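Tamimel Remote Teaching Kit 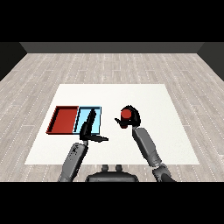
Two-tray sorting task in the simulator, red piece in the right gripper.

I built Tamimel so you can show a two-armed robot a job by driving it yourself. You move the 2 hand controllers, the arms follow, and every run gets saved as a demo you can replay or toss. I'd start in the simulator — you'll fumble plenty of grabs at first, I sure did! The base plan stores 3,000 demos, and I usually have something decent to train on after around 2,000. Cables and the tray task are included. Questions? Write to me, Zuzanna Wróbel, at the Filtden shop desk.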